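Folding Notes: Turtlenecks and Other High Collars
Gallery 2, Sternau Garment Care

High collars need a different starting position from crew necks. The pages in this gallery cover layout on a flat, covered surface, before the first fold. Garments are laid face-up, collar pointing away from the person folding, and smoothed from the shoulders toward the hem. Sleeves come in after the body is straight. 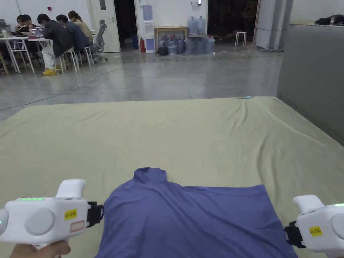 Ludmila Kuruc wrote in to say that she turns the collar down before laying the shirt out, then folds in thirds to fit an 800 mm shelf. With heavier knits she skips the last fold and stacks them flat, two to a pile.

Blue turtleneck, flat layout. Collar rolled, a few soft creases down the front. Creases of this kind are smoothed by hand before the sides are turned in. For ribbed collars, see sheet 438. Storage widths are listed on sheet 673.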